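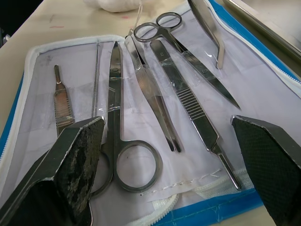

Notes by Teodora Georgiou, Practical Zoology
Last revised 14 Jun 2020

Handout 2: Dissection of the earthworm and preparation of the written record

1. Scope

These notes cover the external examination, opening and pinning out of a preserved earthworm (Lumbricus terrestris), and the drawing that accompanies it. Read sections 2 to 4 before the practical. Section 6 sets out how the record is marked and is best read before any drawing is begun.

The course text is Aryee, chapter 15. Where these notes and Aryee differ in the numbering of segments, follow these notes. Aryee counts the prostomium as a segment in one of the plates, and every structure in that plate is therefore displaced by one. The prostomium is a lobe overhanging the mouth. It is not a true segment and is not counted.

2. Instruments

A basic kit is sufficient. It should contain a scalpel handle with a fresh blade, fine scissors, forceps and a mounted needle. Other instruments supplied in a case may be left in their sleeves. Pins are issued separately with the wax tray.

The scalpel is used very little in this practical. The body wall of the earthworm is thin, and a blade pressed through it will generally enter the gut. Use the scalpel for the first nick only and continue with scissors.

Blades are fitted and removed with forceps or a blade remover, never with the fingers. Used blades go in the yellow sharps container by the door.

3. External features

Rinse the specimen in tap water for several minutes to remove the preservative. Lay it in the tray and identify the following before cutting.

Dorsal and ventral surfaces. The dorsal surface is darker and more rounded. The dorsal blood vessel can often be made out as a dark line along the middle. The ventral surface is paler and somewhat flattened.

Anterior end. In a mature worm the clitellum lies nearer the anterior end. It is a thickened, saddle-shaped band covering segments 32 to 37 in this species.

Chaetae. Each segment except the first and last carries four pairs. They are difficult to see but easily felt by drawing a fingertip gently along the underside from posterior to anterior. Examine a few with a hand lens and note their arrangement.

Openings. The mouth is on segment 1, beneath the prostomium. The male pores are on segment 15 and have swollen lips. The female pores are on segment 14 and are much smaller. The spermathecal pores lie in the grooves between segments 9 and 10 and between 10 and 11. Do not spend long on these if they are not clear.

Use the male pores as the fixed point for all later counting. It is quicker to count forwards from segment 15 than to begin again at the mouth each time, and fewer mistakes are made.

4. Opening the body wall

4.1 Place the worm dorsal side up. Put one pin through the prostomium or first segment and another well behind the clitellum, with the body slightly stretched.

4.2 Make a small nick in the body wall just behind the clitellum, a little to one side of the mid-dorsal line. An incision directly on the line will cut the dorsal vessel.

4.3 Insert the lower blade of the scissors and cut forwards to segment 3. Keep the points tilted upwards against the inside of the body wall. The cut should be shallow throughout.

4.4 The body wall will not fall open by itself. It is tied to the gut at every segment by a thin partition, the septum. Free the septa on each side with a needle or with the tip of the scissors, working from the back towards the head.

4.5 Pin the flaps outwards, with the pins slanted away from the body at 45 degrees so that they do not obstruct the view. Placing a pin at every fifth segment makes later reference easier.

4.6 Cover the specimen with water. The organs float slightly and separate from each other, and surface glare is reduced. Change the water when it becomes cloudy.

5. Internal anatomy

5.1 Alimentary canal. Follow it from front to back. The pharynx is muscular and has a fibrous appearance where its muscles have been cut from the body wall. It extends to segment 6. The oesophagus is narrow and largely hidden by the seminal vesicles. The crop is thin-walled and lies in segments 15 and 16. The gizzard follows in segments 17 and 18 and is firm when touched with a needle. The intestine occupies the rest of the body and is covered with yellowish chloragogenous tissue.

5.2 Blood system. The dorsal vessel runs along the top of the gut. Five pairs of pseudohearts, in segments 7 to 11, join it to the ventral vessel. In preserved material they are dark brown and break easily. To see them, move the seminal vesicles aside gently. Do not pull.

5.3 Reproductive organs. The seminal vesicles are large, cream in colour and lie in segments 9 to 12 or a little beyond. There are three pairs. The spermathecae are two pairs of small round white sacs in segments 9 and 10. The testes are enclosed in the testis sacs and will not be seen without further dissection, which is not required. The ovaries in segment 13 are very small and may be recorded as 'not observed' without loss of marks.

5.4 Excretory organs. A pair of nephridia is present in every segment apart from the first three and the last. They are best seen behind the clitellum, as fine coiled tubes on either side of the gut.

5.5 Nervous system. Leave this until last - it requires part of the gut to be removed. Cut through the intestine behind the gizzard, lift the cut end and free it forwards. The ventral nerve cord is a white thread along the floor of the body cavity, with a slight swelling in each segment. At the front it divides to pass round the pharynx and joins the paired cerebral ganglia above it, in segment 3.

6. The drawing

One drawing is required, of the dissection in dorsal view from segment 1 to segment 20. Work in pencil on plain paper. The drawing should fill at least two thirds of the page. Outlines are single, continuous lines. Shading is not accepted. Labels are placed outside the drawing, horizontally, with ruled label lines that do not cross and carry no arrowheads.

State the magnification. It is the length of the drawing divided by the length of the same part of the specimen, both in the same units, and is written as a multiplication sign followed by the number.

Draw what is present in the specimen. A drawing copied from Aryee is usually recognisable by its perfect symmetry and by the numbering error described in section 1. If an organ has been damaged, draw it as it is and add a short note.

Marks are given for accuracy of position (8), proportion (5), line quality (4) and labelling (3).

7. Clearing up

Specimens and loose tissue go in the lined bin and not in the sink. Wash instruments in warm water with detergent, dry them fully, including the joint of the scissors, and return them to the case. An instrument put away damp will rust at the joint first. Wipe down the bench and wash your hands.

8. Questions for the written record

Explain how the position of the chaetae is related to the way the animal moves.

Compare the walls of the crop and the gizzard and relate the difference to their functions.

The septa are absent or incomplete at the front of the body. Suggest what effect this has on the movement of the pharynx.

Records are handed in to Nikau Halliday, room 261. Queries about section 6 should go to Abena Abubakari, who marks the drawings.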